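Getting Stains Out of Shirts Without Making Them Worse

4 min read

Most stains are beatable. The damage tends to come afterwards, when someone attacks a splash of curry with boiling water and the green side of the sponge. I have done this to a good shirt, and I'm told it made an excellent duster.

Start by blotting. Use a plain white cloth or kitchen paper and press, working from the outside of the mark towards the middle. Patterned paper napkins will happily donate their pattern.

Then cold water, through the back of the fabric, so the stain is pushed out the way it came in. Blood, egg and milk must never meet hot water - it cooks them, and you now own a shirt with an omelette in it.

Grease is a different animal. A drop of washing-up liquid, worked in with a fingertip and left for 20 minutes, shifts most salad dressing and nearly all butter. Go for the clear sort if you can find it. For chain oil, do it twice and lower your hopes.

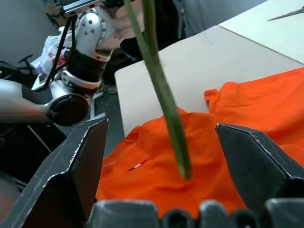 Tomato and turmeric need patience. Rinse cold, rub in a little liquid detergent, wash as usual, then dry the thing outside. Sunlight fades turmeric better than anything I've bought in a bottle, although it will also have a go at the shirt, so bring it in once the yellow has gone. My neighbour Renzo D'Amico swears by lemon juice as well. His shirts are all white and he can afford to be cavalier.

Strong colours want testing first. Dab whatever you plan to use on an inside seam, wait, and press with a white cloth. If the cloth changes colour, stop and go back to water and mild soap.

Biro: surgical spirit on a cotton bud, with kitchen paper underneath. Keep moving the paper along or you'll be printing copies. Open a window too.

Deodorant marks: a paste of bicarbonate of soda and water, left for an hour, then brushed off with an old toothbrush. Label the toothbrush.

Whatever the stain, look before you tumble dry. Heat sets what the wash has missed, and a faint shadow at the collar will be there for life. Wash it again, at 40 if the care label allows, and hang it up damp.

Red wine I leave to braver people. I drink white.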